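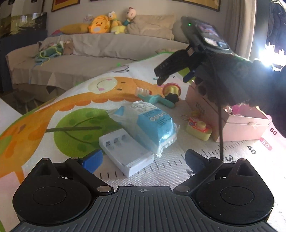
Left gripper view, toy clearing on the play mat. Charger near the left fingertip, second gripper over at the right.

Ticket 1795
Opened by: Ingeborg Wiegand
Assigned to: Sorin Rusu
Product: Prellivine hand-held grippers, paired set
Problem: right jaw lets go partway through a lift
Date opened: May 27, 2025

Hi Sorin, me again, sorry! The right gripper has started dropping things. I squeeze, it closes, I lift, and somewhere on the way up the fingertips relax like it's had enough. It doesn't fly open, it just goes slack for a moment and whatever I was holding slides out. The left one is perfectly fine and has been since October.

I was doing the toy clearing task at the Urthorpe apartment, the same one Bartosz set up, with all the small stuff on the play mat. Soft things are mostly OK. Anything smooth or a bit heavy is where it lets me down. Got 7 drops in one sitting before I quit and made tea.

What I tried, in order:

Restarted both grippers. No change.

Swapped the cable on the right one for the spare from the Prater kit. I really thought that would be it (the old one had a kink right by the plug), but nope, it dropped the very next thing I picked up.

Wiped the blue fingertips with the alcohol pads. They were kind of grubby so I'm glad I did it, but still dropping.

Ran the jaw calibration from the menu. It passed! Twice! So either the calibration isn't checking what I think it's checking, or the fault only shows up with some weight on it.

Oh, and the error log has code 547 in it after most of the drops, though not all of them. The screen and the green light don't change when it happens, so if I hadn't been looking at the jaw I'd have missed it. Could we get a beep or something? Bartosz asked for the same thing ages ago.

Anyway, I've stopped using the right one for now. Do you want it shipped or can we fix it here?

Ingeborg

Reply from Sorin Rusu

Thanks, great write-up, and please don't ship it yet. 547 is the position reading jumping while the jaw is under load. Calibration runs with the jaw empty so yeah, it'll pass all day long. My money is on the little sensor magnet at the base of the finger linkage. We had one come loose on Kyung-hwa's pair too and I was sure it was the cable that time as well.

Can you power it off, unplug it, take off the side cover and see if the magnet wiggles? Keep your fingers out from between the jaws while the cover's off, the return spring is stronger than it looks. And please leave the sessions from today out of the upload until we know which lifts are bad.

Reply from Ingeborg Wiegand

It wiggles!! Quite a lot, I could turn it with a fingernail. There's a crumbly ring of old glue around it. I've put the cover back on and taped a note over the power button so Jae-in doesn't grab it tomorrow. Sessions are held back, all 10 of them.

Do I glue it myself? I have the two-part stuff here but I'm nervous about getting it straight.

Reply from Sorin Rusu

Don't glue it, the angle matters and there's a jig for it. I'm sending a whole new linkage from the Jang bench, just four screws and then a fresh calibration. After that do a few lifts with something heavy-ish and send me the log even if it looks clean. I've put the beep in as a separate request with your name and Bartosz's on it.

Status: waiting for part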